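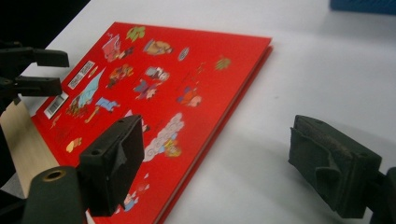

3 min read

October, by the Skoltberg reading corner editor

I bought this red story collection for my two children in the secondhand shop in Platville, and we have now lived with it for one whole summer. I want to write down what I think, for other parents who see it on the shelf and ask themselves if it is worth the place it takes.

First, the outside. It is a hardcover, and the red is very strong and glossy. All over it there are small cartoon figures, and my son spent more time with the cover than with the first story. He likes best the grey cloud with the curly edges and the little yellow and blue figure on it. My daughter prefers the blue one with the arms and legs stretched out. They give them names, and the names change every week.

The glossy surface is good for a family. Jam comes off with a damp cloth. It also shows fingerprints, and under the lamp it reflects, but this I can forgive. What I cannot forgive so easily are the stickers. There are two white ones at the left side of the cover, one with a barcode, and I am afraid to pull them. On another book from the same shop I tried with warm water and I lost a piece of the color. So they stay.

Inside, the book has 404 pages. For a bedtime book this is a lot. I read with it on my knees, and after the second story my legs are tired. A child of six years cannot hold it alone in bed, and I would not let him try. We put it flat on the table and the children stand on both sides, and in this way it works very well. The binding is sewn and it opens flat from the first page to the last. I was surprised by this, for I have a cookbook from Dornitz that cost double and it closes itself while I am cooking.

The stories are of different length. The short ones take five minutes. The longest one we divided in four evenings, and there was crying each time I stopped. The language is a little old in some places and I had to look up several words myself, but my daughter now uses them at dinner.

The paper is thin. When there is a big drawing on one side, you see its shadow behind the text on the other. The letters are large enough for me without glasses.

I missed a ribbon to mark the page. We use a bus ticket to Dahlgren.

I give it four stars from five. For reading at the table, buy it. For traveling, take something smaller.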